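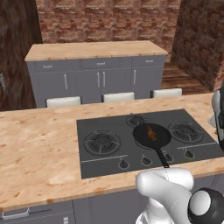 Futholm say the stock solution should never have sat in the warm store past April, and they want the old drums written off before anyone glazes another tile with it. Fair enough — but they could have told us in spring.

Oct 30, 2021

Glaze shop, mostly the Ekura white. Crawling again on the bisque from the new clay, same as last batch. Sieved twice, no lumps. Bucket had settled hard at the bottom, took ages to get it moving.

Weighed out 3,000 g dry, water by eye (bad habit, write it down next time). Dipped 5 tiles at two thicknesses. Thin ones look ok. Thick ones cracking before they're even in the kiln, fine lines all over near the corners.

Kravets clay wiped with a damp sponge first — seems to help. Dust? Would explain why the shelf nearest the door is always worst. Need to try with sponged and unsponged side by side, same bucket, same day.

Prevo order is over 3,390 tiles so we can't be guessing. Their sample board has the colour a bit creamier than ours, particulary round the edges. Not sure if that's glaze or firing. Asked for a second board.

Kiln: top shelf cones bent further than bottom. Leave 2 shelves out next firing and slow the last stretch. Door seal wants looking at.

To do: drums out of warm store, label them so they dont get used. New sieve. Washed tiles to dry overnight before dipping. Scales read heavy until they've warmed up, leave them on.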